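Saturday, June 20, 2020

On Being Bad at the Accordion

I have now owned an accordion for 5 months, and I can report that it is going badly. It came to me in January from my uncle's friend Yasir Arain, who was clearing out his garage and wanted £119 for it, which I took to be a bargain. I have since learned that he had been trying to give it away.

It is a red Mimetti with a missing strap and a smell of pipe tobacco that gets stronger in the middle octave. The bellows wheeze. I had assumed wheezing was what bellows did until I heard a recording of somebody good and noticed that theirs didn't.

The trouble with the accordion is that it asks your two hands to live in different houses. The right hand gets a piano keyboard turned on its side, fair enough. The left gets rows of identical buttons you can't see, arranged by someone who thought in fifths and expected you to do the same. One of them has a little dimple so that you can find C. I can find C. I have found C many hundreds of times. It's leaving C that I'm not much good at.

My teacher is Bushra Bugti, who gave me three proper lessons in her front room in Drostton before everything shut, and has since carried on over video. If you have never had an accordion lesson over video, the sound arrives late and in lumps, as though somebody were posting it to you through a letterbox. She counts me in, I start, and by the time I've reached bar four she is politely listening to bar two. She says my bellows control is "coming along", in the tone people use about a damp patch.
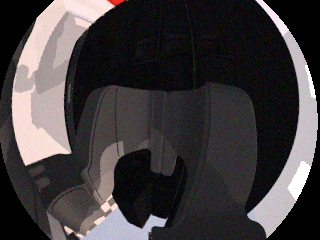 A grip, apparently.

She has me on a book of waltzes, because a waltz gives the left hand something simple to do: one low note, two chords, one low note, two chords, until death. The first in the book is called The Reditow Waltz and is marked "gently". I have played it every evening for a month. My neighbour on the left has taken up running. My neighbour on the right, who is a bit deaf, says it's lovely to hear a bit of music, and asked if I knew any waltzes.

I do practise, mostly in the back bedroom with the window shut and the cushions up against the door. In this weather it is like playing inside a loaf. After twenty minutes my left shoulder goes, and after thirty I start to have thoughts about the ukulele – small, light, no straps to speak of, and sold in shops where the staff are cheerful.

Then last Tuesday something went right. I was in the second half of the waltz, the bit where it drops into the minor and I usually drop out altogether, and my left hand went down a row and came back without being told. I was so surprised that I stopped playing and sat there with the thing half open, breathing out by itself on my knee. I couldn't do it again that night. I managed it twice on Wednesday.

Bushra wants me to move on to the next piece, which has semiquavers. I've told her I'm not finished with this one. The new strap is supposed to be here by Friday, and until then I'm using a dressing gown cord.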